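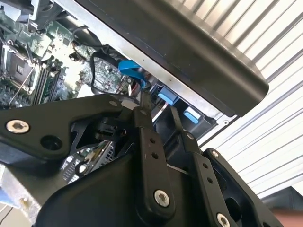 Week 9: Upkeep, or the Cost of Leaving Things Alone

Household Economics, evening section
Handout to go with the Sunday reading

Last week we did depreciation, and several of you asked why a machine that sits in a corner and bothers no one should lose value at all. Tonight is the answer. It's a bit gloomier than you were hoping for.

1. What we mean by upkeep

Upkeep is the money and time you spend so that a thing goes on doing what it did yesterday. You get nothing new for it. The roof keeps out the same rain and the computer opens the same files at the same speed. This is why upkeep is the first line people cut from a budget, and why the cut looks so clever for a year or two.

Keep it apart from two neighbors:

Repair: the thing has stopped and you would like it to start.
Improvement: the thing works, but you saw a better one.

Most household budgets I've read put all three on one line called "house stuff." If yours does, split it before the next session. It takes an evening and may be bad for your mood.

2. The desktop computer as a worked case

I use a desktop computer because many of you own one, the parts can be bought separately, and the side panel usually comes off without a lawyer. Cars would do as well, but the car discussion always turns into a discussion of whose brother-in-law is a crook.

Say you own a desktop that cost $600. You have three choices each year.

a) Do nothing. Cost today: zero. Dust settles on the fans and heat sinks, the fans work harder, and the machine gets louder so slowly that you turn up the television and blame the actors.

b) Clean it and replace small parts as they wear. For our exercise this costs $10 for supplies and one dull hour with the power off and the cord pulled out of the wall.

c) Replace the whole machine at the first odd noise. Popular. Stores are in favor of it.

Work out the yearly cost of each over a life you think is fair, and write down the life you picked. Last term half the class compared a cleaned machine lasting forever with a neglected one that died in July. That's a wish with a dollar sign on it.

Remember to price the hour. If you'd have spent it working, use your wage. If you'd have spent it on the couch, use a lower figure, but don't use zero. The couch is worth something to you or you wouldn't be on it.

3. Why people put it off

The reading gives four reasons. I'd keep two.

The first is that the bill comes now and the benefit comes later, in the form of nothing happening. It is very hard to feel grateful for nothing happening. No family has ever gone out to dinner to celebrate a water heater that didn't leak.

The second is who pays and who gains. A tenant won't paint a wall the landlord owns. The landlord won't paint a wall the tenant looks at. The wall is patient.

See the Ostau housing case in your packet, pages 3 to 5. The building had 127 apartments and a repair fund that everyone agreed was a fine idea. Look at what happens to payments into the fund in the years when many owners are planning to sell. Then look at the elevator.

4. Service plans

A service plan moves the risk from you to someone else, for a fee. Sometimes that's a fair trade. The sample contract in the packet is from Zevemis, and I'd like you to read the part in gray type, which is where the contract keeps its feelings.

Questions to ask of any plan:

Does it pay for upkeep, or only for repair?
Who decides that a part has "worn in normal use" — you or them?
Could you cover the loss from savings? If yes, you may be paying a stranger to worry for you.

Compare it with the Honia plan on the next page, which costs more and covers less but has a much nicer folder.

5. Terms to know

Deferred upkeep: work that is due and hasn't been done. It's a debt, though no one mails you a statement.
Useful life: how long a thing is worth keeping, which can be shorter than how long it runs.
Sunk cost: money already gone. It should have no vote on what you do next. It votes anyway.

6. For next session

Pick one thing you own that has moving parts. Find out what upkeep the maker suggests, what it costs per year, and when you last did it. "Never" is an acceptable entry and by far the most common.

Then read the Conceição case, the bakery with two ovens. Bring a view on whether they should have closed for the day to service the older one. Bring a calculator too. Phones are fine if they're charged — that counts as upkeep.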